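**Facilities Forum > Office Care > Cleaning white table tops in small meeting rooms**

### saarela_facilities

Members are invited to comment on the draft procedure for the small meeting rooms at our Clevach office. The tables have matte white tops with a recessed cable tray. Coffee rings and marker residue have been reported since the new furniture arrived in October. Our current text reads as follows:

1. Remove all personal items and cables.
2. Spray the cleaner onto a folded microfiber cloth. Do not spray the table.
3. Wipe along the long side of the table, then across.
4. Close the lid of the cable tray and wipe it last.

Comments on step 2 are especially welcome. The cleaning contractor has asked that it be removed.

### deskcare_north

We would advise against removing it. Our site has 700 desks of a similar type, and liquid in the cable trays was our most frequent complaint until direct spraying was stopped. Please also state how the cloth is to be folded. A cloth folded in quarters gives several clean faces before it must be replaced.

### Tindness_Office_Services

We respectfully disagree. Applying the product to the cloth uses more of it and leaves too little on dried stains. Our staff spray the surface directly, holding the bottle low and keeping well clear of the tray. We have followed this practice for 7 years without damage to any table.

A cloth in one hand and the bottle in the other is the usual working position, and it allows either method.

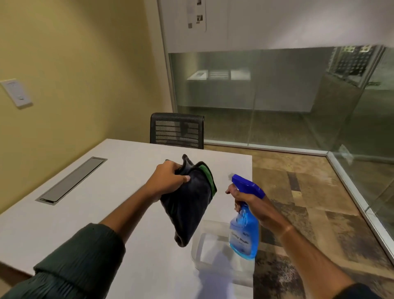

### deskcare_north

The position is not in dispute. The concern is the tray. Staff working quickly at the end of a shift will not always keep clear of it, and a written procedure should allow for that.

### Clirkano_admin

May we suggest a compromise? Our own procedure permits direct spraying on dried stains only, and requires the cloth method everywhere else. Chairs are pushed in before work begins so that the mesh backs are not marked by the cleaner.

### Tindness_Office_Services

That wording would be acceptable to us, provided that "dried stains" includes marker.

### saarela_facilities

Thank you for the replies. Step 2 will be retained, with the exception proposed by Clirkano_admin, and marker will be included. Cloth folding will be added as a note. The question of whether chairs should be moved before or after the floor is vacuumed remains open, and further comments on that point may be posted in this thread.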